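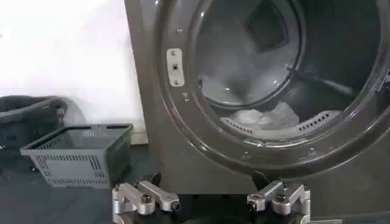 Progress Report to the Fatitz Fund: Household Support for Families in Transitional Housing

Reporting period: January through June

1. Summary

The Stondance Family Center submits this report under the second year of its grant from the Fatitz Fund. The grant supports families who are moving out of emergency shelter and into apartments at the Bastska Street building. During the period, 214 households received at least one form of help, including move-in supplies, budgeting sessions, and referrals to child care. Spending remains within the approved budget. One activity, the evening tutoring program, is behind schedule and is discussed in section 4.

2. Move-In Assistance

Staff met with each household before move-in to review the lease, the utility accounts, and the list of items the family would need in the first month. The Center issued 435 supply vouchers. Most were spent on bedding, kitchen goods, and cleaning products. Vouchers for work clothing were added in March at the request of the case managers, and the limit for a single household was set at two.

Laundry costs were raised often at intake meetings. Families with young children reported that trips to a coin laundry took up most of an evening and a noticeable share of the weekly budget. The Center therefore treats access to a washing machine as part of basic housing support, along with heat and a working stove.

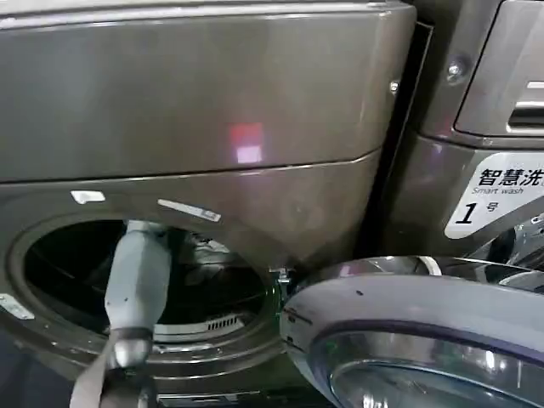 In the spring survey, one parent wrote that the budgeting class should be held earlier in the move, before the first electric bill arrives. Several other respondents made the same point. Beginning next quarter, the first session will take place during the two weeks before move-in, and a printed worksheet will be provided in English and Spanish.

3. Financial Position

The Fund approved a transfer of $2,000 from printing to transportation in February. Bus passes account for all of that amount. A further $800 remains unspent in the training line and will be used for a refresher course on tenant rights. No change to the total award is requested.

4. Activities Behind Schedule

Evening tutoring was to begin in April. The agreement with Tyagi Learning Services was signed late, and background checks for the tutors were still in progress at the close of the period. The Center has reserved the second-floor meeting room for this purpose and has a waiting list of interested families.
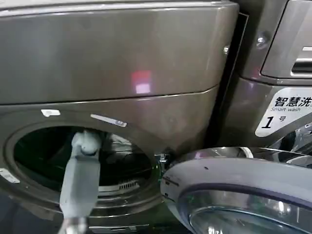

The revised start for tutoring is September, to match the school year. The Center will report enrollment and attendance separately, as the Fund asked in its last letter. If the background checks are not finished by August, staff will offer a supervised homework hour until the tutors are cleared.

5. Plans for the Next Period

The Center will hold the earlier budgeting sessions, complete the tenant rights course, and repeat the household survey in November. Survey results will be attached to the year-end report, together with the final statement of expenses.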